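Aurelio Toledo has made the tea before I have my coat off, and he apologises twice for the biscuits, which are perfectly good. We sit at the back of the Rocha, the old dance hall where his advice group for older gay and lesbian people has met since the winter it was turned out of its first home above a shop. He is 70, a retired bus driver, and he talks the way I imagine he drove, steadily and with plenty of stops.

"I was 45 before I said it out loud to anyone," he tells me. "My sister, it was, in her kitchen, and she carried on peeling the potatoes. She said, well, are you staying for your tea or not?" He laughs at this for quite some time, and so do I.

The group is called Plurkum, a nonsense word his late partner used for any sort of gathering with cake, and it began with 2 people and a borrowed kettle. These days it helps members with pension forms, hospital visits and the wording of wills, and it has spent much of the past year pressing the council over care homes. Toledo wants every home in the district to ask new residents, kindly and in private, who matters to them, and then to write the answer down.

"You get people who've lived openly for half their lives," he says, "and they move into one room and the photographs go in a drawer. I've seen it with friends. A man I'd known since we were both on the night routes introduced me to the nurse as his cousin. I went along with it, of course I did, but I sat in the car park afterwards and couldn't turn the key."

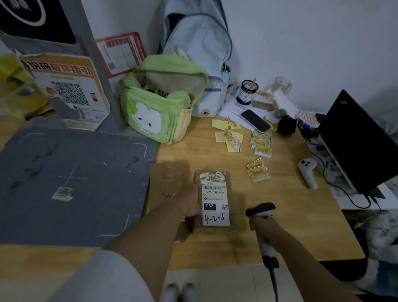

Scanning a labelled parcel at the desk.

So far 13 homes have agreed to use the questions, which Plurkum has put into a small booklet called Trallico. The manager at Rirero, a home on the far side of the river, was the first to say yes, and Toledo still sends her a card every December. Others have been slower to answer his letters, though he is gentler about them than I would be.

"They're tired, most of them. They're short of staff and then I turn up with my booklet. I do understand that. But it's one conversation, and you can have it over a cup of tea."

I ask whether he worries about growing old himself, and he tops up my cup before replying. He has filled in his own copy, he says, every page of it, and given it to his sister to look after. Under the names of people who matter he ran out of lines and had to carry on up the margin.

By now it is nearly four o'clock and the first members are arriving for the afternoon meeting, shaking out umbrellas and wanting to know who I am. Toledo introduces me to all of them, and then sends me off to find more chairs.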